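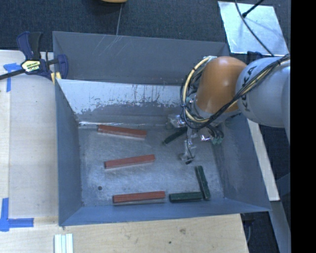
# Count the bad picks first

Most gripper comparisons are settled on the wrong number. Somebody runs the arm for a morning, works out the share of good picks, and the higher figure wins. I did this for years and bought at least one gripper I should have sent back.

At Cerstead we put two grippers through 900 picks each, from a metal bin, on the same arm with the same controller settings. The Taltley missed 21 times. The Londarholm missed 7. On paper that is an easy choice, and the supplier's rep was very pleased with it.

But a miss in the open floor of a bin costs a few seconds. The arm goes back up and tries again. A miss against the wall can jam a finger, trip the force limit and stop the cell until a person walks over. All 7 of the Londarholm's failures were of that kind. The Taltley had 2.

I would take the Taltley. We run the cell unattended through the evening, and a stop at six o'clock means no parts until Monday if it falls on the wrong day.

A shop with someone always near the machine could fairly choose the other one. My complaint is with test reports that give a single percentage and leave the stops out. Ask for the log. If the supplier won't hand it over, run your own trial, in your own bin, with the blocks left where they fall.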